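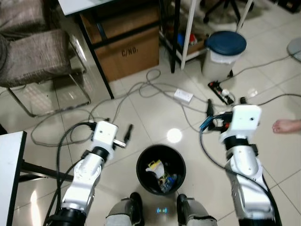
Clemia tidying project, second progress report to the Marley fund
25 Nov 2020

Hello all, and thanks for the kind comments on the April report. You asked for less about motors and more about the rule book this time, which suits me very well as the rule book is what I've spent most of my evenings on!

A quick reminder of what we promised you. Clemia is meant to end with a short code of practice for small teams who run two-armed robots at floor level, in ordinary rooms with ordinary mess. The big safety standards were written with other places in mind, and when I tried to apply them line by line to a room with chairs and extension leads in it I got lost by page four. So we're writing the bit in between, and trying each rule out on real clearing-up jobs as we go.

Where we are

We have logged 131 sessions at Skester since the spring. The draft code stands at 43 rules, down from 50 in April. I'm pleased about the drop. Several of the old ones said the same thing twice, and two contradicted each other (one told the operator to stay beside the robot, the other told them to stay behind the desk – both mine, I'm afraid).

The part that has changed most is the one on cables. Our first draft simply said that all leads must be cleared from the floor before a session. Lovely idea, but in the rooms people want tidied, the leads are half the job. The new wording splits them in two. Anything plugged in counts as live, whether or not the switch is off, and the robot may not pull on it. Anything loose at both ends may be picked up, provided the operator has followed it by eye from one end to the other and said so out loud. Saying it out loud felt daft for a week and now I do it at home with the hoover.
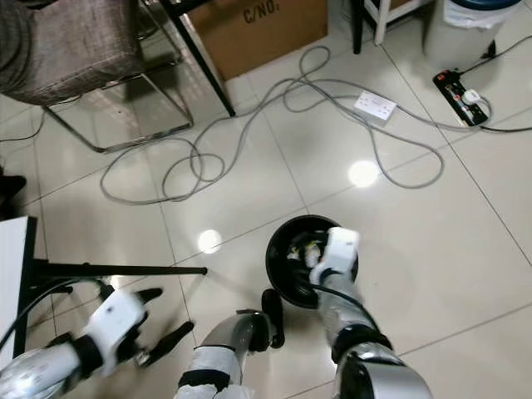 Right gripper in the round container, left gripper open, with the socket box and power strip further back among the leads.

Rule 12, on what the other arm should be doing, came out of sessions like these. When one gripper is inside a container, the second has to be still and empty before the first one moves again. We had a long argument about whether "still" should have a number attached. For now it hasn't, and the operator decides, but I'd like to have a proper figure in the final version and I've put some of the spring budget aside for measuring it.

We also have a new rule about people's hands. An operator may reach in to help, only after calling "hold" and getting an answer, and then from the side where they can see both grippers. It's a tiny thing but it has made the sessions calmer, and newcomers pick it up in minutes.

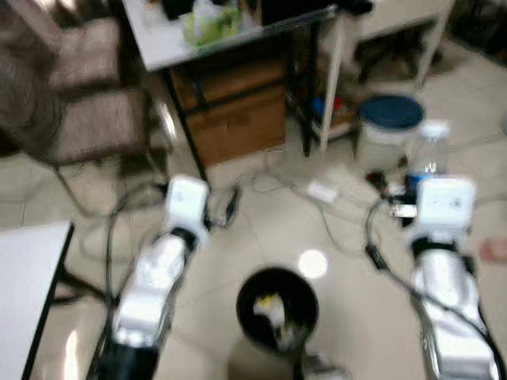
Checks before a session

The checklist used to run to two sides of paper and people skipped it, me included. It's now one side. The operator looks at the floor first, then the furniture edges at elbow height, then the robot's own cables, and only then switches on the arms. Qian, who supply our grippers, have read it through and asked for one extra line about tired fingertips, which we've added. We're aiming for 100 completed sheets before we touch the layout again.

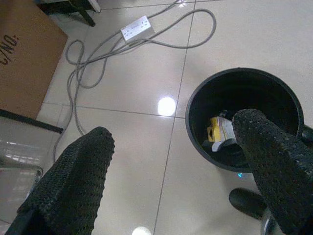 Fingertips have ended up with a small section to themselves, which I didn't see coming. The draft asks for both to be looked at closely before each session, and for the covering to be changed if it has a bald patch or is coming away. With a rough, bumpy covering like ours, that means looking along the finger from the side as well as straight on, as the lighter specks can pass for wear. The same section now says how far in a finger may go: it can rest inside the opening of a bin, but it mustn't press on the rim, and the operator has to be able to name what's at the bottom before it goes deeper. A crumpled yellow and white box is an easy one. Dark stuff in a dark bin is much harder, and I'd like to allow a torch.

Money and what's next

We're slightly under budget, mostly on travel. I'd like to move the leftover into printing, so that we can send the draft to other small teams on paper and get it back scribbled on. Could you let me know if that's all right, or whether it needs a form?

Still to write: the section on wet rubbish, the one on glass, and a page on who has the final say when two operators disagree. The glass one worries me most and will probably be late – I'd sooner warn you now than in the spring.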